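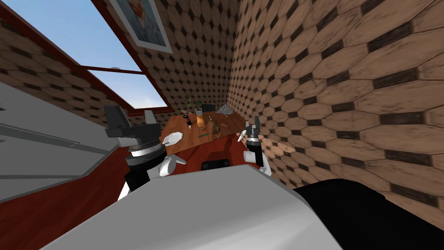

Jallus faces a messy table in its computer-made practice room. Both grippers are up.

Who Clears the Table? Robots Go to Work

Think about the last time somebody asked you to clear the table. You probably sighed. You may have suddenly remembered some homework. Then you picked up the plates, threw out the crumpled foil and put the pen back where pens go, and the whole time your brain was thinking about something else.

Your brain was showing off. Clearing a table is one of the hardest jobs you can give a robot.

The Hotel Seidel, in the town of Vodby, has 216 rooms and one very large breakfast. On a busy morning in June the guests use 400 plates, and they leave behind everything else that guests leave behind: spoons, keys, half a bun, a single sock. The hotel has been trying out a robot called Jallus to help with the clearing. It has two arms and no opinion about breakfast.

First, a pretend room

Jallus did its first lessons inside a computer. Programmers built a make-believe room with a table and a window and even a picture on the wall, then put a make-believe Jallus in it and scattered things on the tabletop. This is called a simulation. It's a bit like a video game, except that the player is also a computer and there is no music.

A pretend room has some good points. Pretend cups can be dropped all night and there's no sweeping up. The practice Jallus could have 2000 tries at picking things up between bedtime and breakfast. Early on, most of those tries were terrible. It closed its fingers on air. It pushed things gently off the table, the way a cat does, but without enjoying it.

The trouble with a pretend room is that it's pretend. Real tables wobble and real jam is sticky. A real guest will put a chair exactly where a robot wants to go and then sit in it. So after the computer lessons came several weeks of lessons in the real breakfast room, with people watching.

How do you pick up a carrot?

A lot of robot arms end in a gripper with two fingers that open and close. You have ten fingers, counting thumbs, and skin that can feel when something is about to slip. Try picking up your breakfast with two rulers and you'll start to see the problem. (Ask first. Not with soup.)

The robot also has to decide what it's looking at. Say there's a thin green stick on the table. Is it a pen? Is it the stem of something? A pen goes in the lost property box and a stem goes in the compost, and guests get quite upset if you mix those up. A brown lump on a brown table is worse, because the robot has to notice there's a lump at all.

Then it has to squeeze. Too soft and the thing falls. Too hard and, well, there was a banana.

What Dace does now

Dace Kivi has worked in the breakfast room for years. Before Jallus came, she walked back and forth from the tables to the kitchen all morning carrying heavy trays, and by eleven her shoulders hurt. Now Jallus clears the easy tables, the ones with plates and cups and nothing surprising. Dace does the rest.

She also has some new work. Every morning she wipes the robot's grippers, checks that nothing is caught in its joints and tells it which tables it may go to. When it gets stuck it stops and a light blinks on a small screen she wears on her wrist. In the first week the light blinked so often that she took the screen off and put it in a drawer. It kept blinking in there.

The blinking is better these days. She still has to go and look when it happens, and it tends to happen when a guest is in the middle of asking her for more toast.

"It's good at plates," says Dace. "I'd give it that. It's good at plates and it has never once been late."

Does it do things she doesn't like? Yes. It is slow. It takes up the space of two people who are standing in the way. And Dace used to chat with the others who carried trays, and there is less of that now, because one of them has moved to the front desk and the robot isn't much of a talker.

Did anybody lose their job?

Grown-ups ask this first and they're right to ask it. At the Seidel, no one was sent home. Kęstutis Juška, who used to carry trays too, is the one at the front desk. He says he likes sitting down. He also says he was asked whether he wanted to move, and that being asked made a big difference.

It doesn't go that way everywhere. When a machine takes over part of a job, some workplaces give people different tasks, some hire fewer new people, and some need fewer of the people they already have. The machine doesn't choose which. The people in charge choose, and the people who do the work can speak up about it. At the Seidel they held a meeting before the robot arrived. It lasted two hours and there was cake. Jallus could not have cleared up after it at that point.

Some robot words

Gripper: the part at the end of a robot arm that grabs things. Or nearly grabs them.

Joint: a place where the arm can bend or turn, like your elbow.

Simulation: a make-believe place inside a computer where a robot can practice.

Automation: getting a machine to do work that a person used to do, or some of it.

Try it yourself

Put six things on a table, all different. Now write instructions for clearing it that a friend has to follow exactly, using only one finger and a thumb on each hand. You're not allowed to say "you know what I mean." Your friend isn't allowed to know what you mean.

When you've finished, the table will need clearing.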